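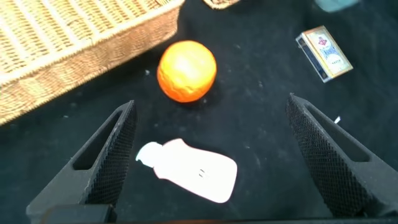 8 December 2019

Got to Brinar at nine. The heat was off in the back half of the shop again, so I kept my coat on until lunch. Slamet was already there cutting shelf brackets and had the good bench light. I took the other one and clamped it to the rail behind the arm, pointing down at the baskets. It is too strong at that end, but I wanted to get going.

First job was the left finger. Yesterday the pad had started to lift near the tip and I glued it back before going home. I pulled at it with my thumbnail this morning and it stayed. The screw behind it had worked loose, so I took it out, put a drop of threadlocker on it and ran it back in. Checked the right one too while I had the driver out, and that was fine.

Then the controller. The Surnix board still forgets the open position when it is powered down, and every morning I have to drive the fingers out by hand from the keyboard and save the number again. Min-kyu says it is a setting in the startup file. I have been through the startup file and I don't see it. He is coming by this week and can show me.

Before running anything I set the wrist camera again. Last week it sat too high and the fingertips came out right at the bottom, so I never knew where they were pointing. I moved the bracket back a hole and now both fingers show nearly their whole length. The cable is still short. I have 19 inches from the wrist to the first clip and it pulls when Na turns past a quarter of the way around. I need a longer one. Grestar has them for $39 with shipping, a lot for a cable, so I will ask Ignacio first if he has something in his drawer.

(Na is still called Na. It was what Malou wrote on the box in July when we hadn't picked a name, and now it is in all the file names too.)

Spent the rest of the morning on approach. The bottle is the hard one. When it is lying down the fingers have to come in low across the narrow way, and if they come in even a little turned the near finger touches first and pushes it along the cloth. I slowed the last part of the move by half and that helped more than anything I did to the code all week. It now closes on the bottle most of the time. It does not always put it down where I want. Twice it let go too high and the bottle bounced, and once it rolled off toward Slamet's side and he handed it back without looking up.

The card box is easy if it lies square to the arm and bad if it lies at an angle, which is how it nearly always ends up. I tried turning the wrist to match and ran into the cable again. Left it for another day.

Ate at the bench. Slamet had soup and I had the end of the bread. Man-sik came in to pick up his drill and stayed to watch. He asked why I don't just use suction. I said I had the fingers already and wanted to learn how to use them. He said fair enough, and then told me for a good while about the suction rig at his old job – it sounded like a lot of trouble, to be fair to the fingers. He did have one useful idea. He thinks the arm should lift straight up before going anywhere sideways, every time, even when it looks like there is room. I had been letting it cut the corner to save time.

Put that in after he left. It meant changing the move list in six places and I missed one, so the first run went into the side of the big basket and pushed it back an inch. No damage. I found the line, fixed it, and moved the basket back to its tape mark.
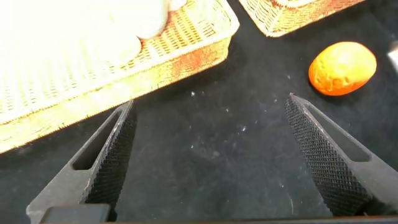
The next thing was the force. I had it at 200, on the Surnix scale, whatever that works out to in real units, and at 200 it holds anything but it also squeezes. The orange one is soft enough that I worry about it. I brought the number down a bit at a time until it slipped, then went back up a little and wrote it on the card taped to the power supply. It needs its own number for each object, really. I would like the fingers to stop by feel, from the motor current, but the reading jumps around too much to use as it is. Ignacio thinks averaging a few readings would do it. Will try that next.

The lint is getting to me. The cloth picks up everything from the shop and the bright specks come through on the camera. Twice today the finding script marked a speck as an object and the arm went down for it and closed on cloth. I went over it with tape at four and it looked good for a few minutes. A minimum size in the script would be the better fix. Malou offered me a piece of rubber mat, but then things would not slide the way they do now and I would have to redo the slow part. I'll stay with the cloth for now.

Stopped at half past five. Backed up the move list and the camera settings to the stick, and this time wrote the finger open position on the card too, so I only have to type it in. Turned the motors off before the power supply, in that order.

For next time: call Ignacio about the cable. Turn the bench light to the wall and see if the near basket still washes out. Ask Min-kyu about the startup file. Bring 2 of the small hex keys from home, mine and the spare, as the shop ones are rounded off. Also owe Slamet a coffee.

Home by six. Cold, no snow yet.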